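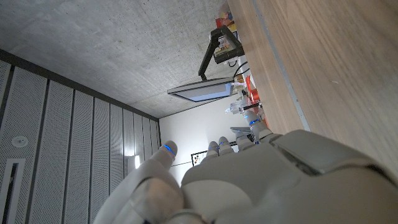 Fig. 1. Wrist camera view, hand at the table edge. The room is turned by close to ninety degrees.

Search this site Enter keywords

Unit 5: Where the examples come from

The Ekormont handout says 1000 demonstrations is "enough" for a tabletop task. Enough for what? Ask that before you copy the number into your report.

Look at Fig. 1 as the learner gets it. The hand takes up the lower right. Ceiling, wall panels and a monitor on its arm share the rest with the tabletop. A policy trained on views like this may learn the task, or it may learn the room. The success rate alone won't tell you which – not if you test at the same table.

The Wurnamville set has 290 episodes from 9 operators. I would take it over a bigger set from one person, but I can't prove that and neither can they.

Blue light rings on the fingers: does the learner use them? Cover them and find out.

For April: read Esfahani, section 5, and write down every claim that has no held-out room behind it. Bring the list.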